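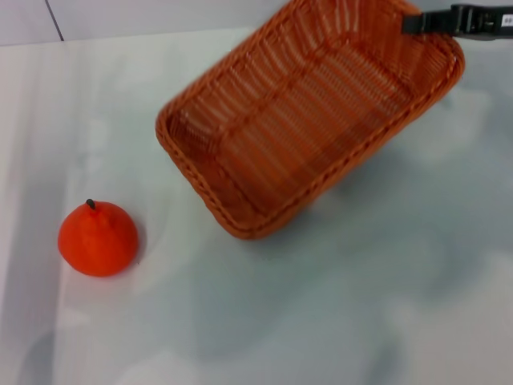

DOGBE, August

Search this site Enter keywords Go

Progress report to the Sallivar Fund: open day at the Jorkden robot workshop
Prepared by Etornam Owusu

We held our first open day this month, and I am so pleased to be writing this one up! Your grant paid for the room, the bus from Prida and the printed handouts, and I'd like you to know what you got for it.

Doors opened at 10 a.m. We had planned for 300 visitors over the day and our sign-in sheets show we got past that before the last session (plus a fair number of small children whose parents didn't sign them in). Kojo Fiadzo ran the welcome table and Zamfira Gavrilă gave the talks, each of them 15 minutes long with time for questions. The questions ran longer than the talks almost every time.

The main demonstration was basket handling. A woven basket is a hard thing for a gripper. The rim is thick and braided, the sides have gaps in them, and where you grab it decides how it hangs. People could follow all of this from a few feet away, and they loved guessing which way the basket would tip. We kept the table very plain, with the basket and one orange fruit on it, and that helped the visitors a lot more than the busy kitchen setup we tried in the spring.

Guangming Wei showed the wrist view alongside. I had worried that it would be too technical for a general crowd – it was the most popular part of the day. Up close the rim fills a good share of the picture and the weave breaks up into little bright openings, so visitors could see why picking out an edge takes some doing for a machine. One retired weaver stayed through two sessions and gave Guangming a long, very useful lesson on how rims are finished.

Spending on the day came to 3342, all within the open day line of the budget. The bus was the biggest single item and I would pay for it again. We have 40 names on the list for the next visit, mostly teachers, and Zamfira is cutting her talk down for younger groups.

Two things to fix: the sound in the back rows was poor, and the handout used our own shorthand in places. Both are in hand.

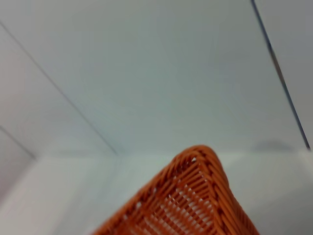 Mohammed-Awal Boateng asked after the last session whether the next open day could give visitors a turn at the controls, even for a minute each. We would love to do it, and a short safety plan will come to you with the next report.

We use cookies to remember your settings. Accept Manage

Comments (3)

Prida Parent
My daughter has talked about the basket all week. Please run the bus again!

K. Fiadzo
Thanks to everybody who helped stack chairs. The list for the next visit is still open.

weaver_at_home
Could the handout go online? I gave mine away.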